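Shared Work Tables and Noise in the Prituveo Building
Student project report
Kevin Yupanqui and Sheyla Agudelo

1. Background

The Prituveo building has shared work areas on each of its 3 floors. Students book a table through the Lacson booking page and can use it until 10 pm. Over the past year the student association received a number of complaints about noise, mostly from people trying to read or write near project groups. We wanted to find out when the noise was worst and whether the surface materials in the rooms made a difference.

2. Method

We took sound level readings in 17 work areas during October. Each reading lasted one minute and was taken at seated ear height, at least a metre from any wall. We used one handheld meter for the whole project and checked it against the department's calibrator every morning. In total we collected 1,123 readings.

We also handed out a paper survey. It asked how often people used the shared areas, what kind of work they did there and whether noise had ever made them leave. We received 200 completed surveys. 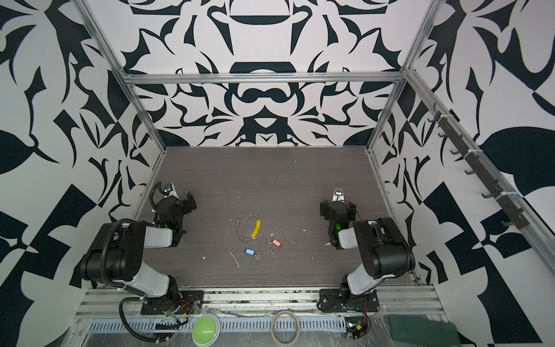

Rooms were grouped by floor covering (carpet tile or vinyl) and by ceiling type (acoustic tile or bare concrete). We left out the stairwell seating, as it is not bookable and people rarely stay there long.

3. Results

The loudest period was between 11 am and 2 pm on all floors. After 6 pm the levels dropped in most areas, except near the second floor kitchen, where they stayed high until closing.

Ceiling type mattered more than floor covering. Rooms with bare concrete ceilings were louder even when they had carpet. Chair legs on vinyl were the most common complaint in the written comments, followed by phone calls and the hand dryer beside the Skerasus room.

Most people who had left because of noise said they went home and did not look for another table. We did not expect this — we had assumed they would move to the library.

4. Limits of the study

We did not record how many people were in each room, so we can't separate room effects from crowding. Readings after 9 pm were few. The survey was handed out inside the building, so it missed anyone who had already stopped coming.

5. Recommendations

Felt pads should be fitted to chairs in the vinyl rooms. The booking page should show which areas are quiet and which are for group work. Acoustic panels would cost more, and we suggest trying them first in the Produvard room, which had the highest midday readings.

The full table of readings is in Appendix A and the survey form is in Appendix B.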